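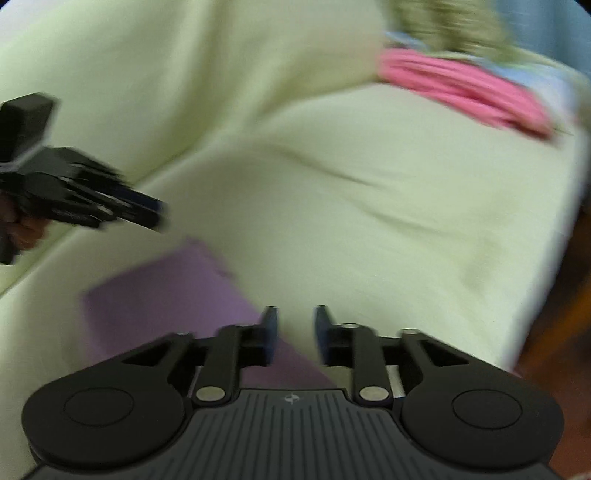

Join the Olham Student Robotics Club as a Practice Partner

We are looking for two new people to join our household chores project from January, and we would love to hear from you even if you have never touched a robot in your life!

The project is called Berkumau, and it began as a class assignment that none of us wanted to stop working on. Members take a pair of hand-held grippers and use them to pick up, fold and put away everyday things – cloths on a bedsheet are a favorite – while a camera on the gripper records each attempt. We have nearly 182 recordings so far, and we need plenty more before the Celico student competition in the spring.

What you would be doing

Sessions run from 4 p.m. in the Ezeani Building and last two hours, with a break for tea and whatever somebody has baked. You will handle the grippers, tidy things up, mess them up again, and write a line or two in the log after each try. Folding takes some patience at first, so please don't worry if your early attempts look a bit sad – we all have a few of those.

Who can apply

Any student at Olham, from any department. Left-handed people are very welcome.

How to apply

Drop a short note about yourself at the club desk in the Ezeani Building, and tell us which afternoons you are usually free.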